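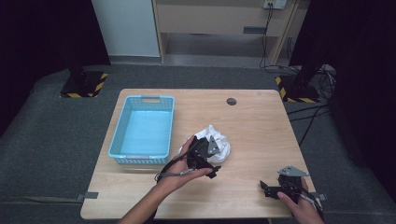 Skonik renewed for a second season

Streaming service Ikico has renewed its drama series Skonik for a second season of 13 episodes, the company said on April 29, 2020. Production is scheduled to start in September at the Manalastas studio centre. The first season was shot there over 115 days. 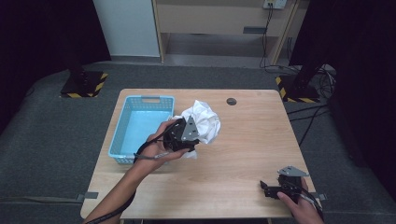

Episode length and casting

Each new episode will run for 45 minutes, the same as before. The main cast is under contract for both seasons. Two supporting roles are still to be filled, and Ikico received 2547 audition tapes for them.

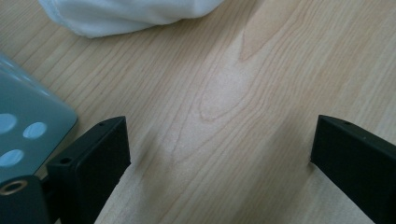 White cloth on a wood-grain tabletop.

Exterior scenes will again use the harbour at Sirenthorpe. The local council has approved road closures on the waterfront, with 194 parking spaces set aside for production vehicles.

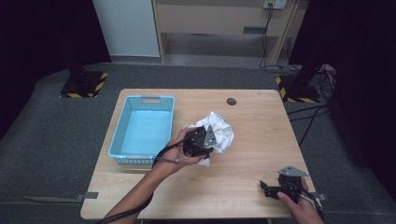
Blue basket and white cloth at a light wooden table.

No release date has been set. The first season remains available on Ikico with English and French subtitles.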